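How to Get the Most Out of a Robot Kitchen Demo

by Consuelo Huaranga

I went to the Girkside open day on Sunday, July 16, 2023, and came home buzzing. If you've never watched a two-armed robot tackle the dishes from close up, go the next time you get a chance! A few tips before you do.

1. Get there early. The Drendale building holds 106 visitors and the line was long when I parked.

2. Pick a chair with a view of the hands. It's tempting to stare at the whole machine, but the fingers are where the good stuff is.

3. Choose one object and stick with it. I picked the cup for one round and the plate for the next, and I learned far more than I did in April at Steletti, when I tried to follow everything at once.

4. Look at the hand that isn't holding anything, too. Where it waits tells you a lot about how much room the robot needs.

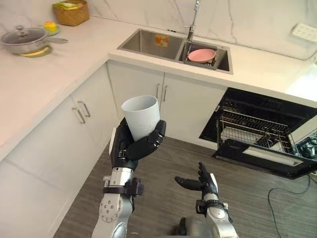
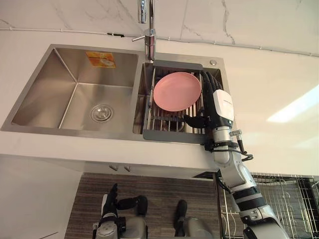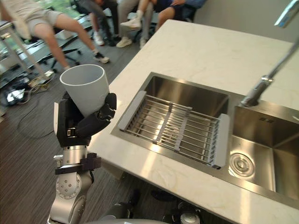
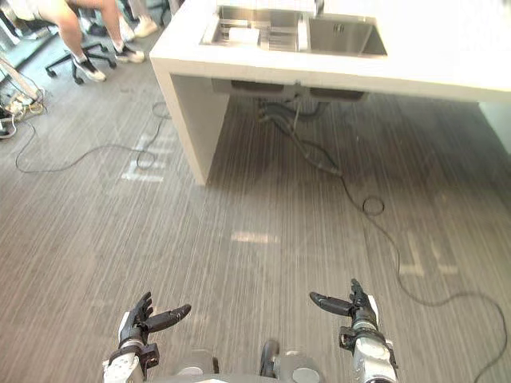 Kitchen sink demo, Girkside open day. Cup in the first and third pictures, pink plate on the rack in the second.

5. Watch the thumb. With a cup, see how it wraps compared with the fingers. With a plate, check how much of the rim the hand takes hold of - a plate lying on a rack doesn't give you much to grab.

6. Mind the cables on the floor. Step over, never on, and keep bags under your chair.

7. Save your questions for the break. Mine was about grip force, and I got a wonderful long answer (with a sketch on the back of my ticket!). Good ones to ask: what happens if the cup is moved a little? Which part of the job took longest to get right?

8. Write things down the same evening. I filled 9 pages and still forgot the name of the wrist part.

Next on my list is the Abdelaziz workshop, where I hear they do laundry folding. Bring a sweater, the room there is freezing.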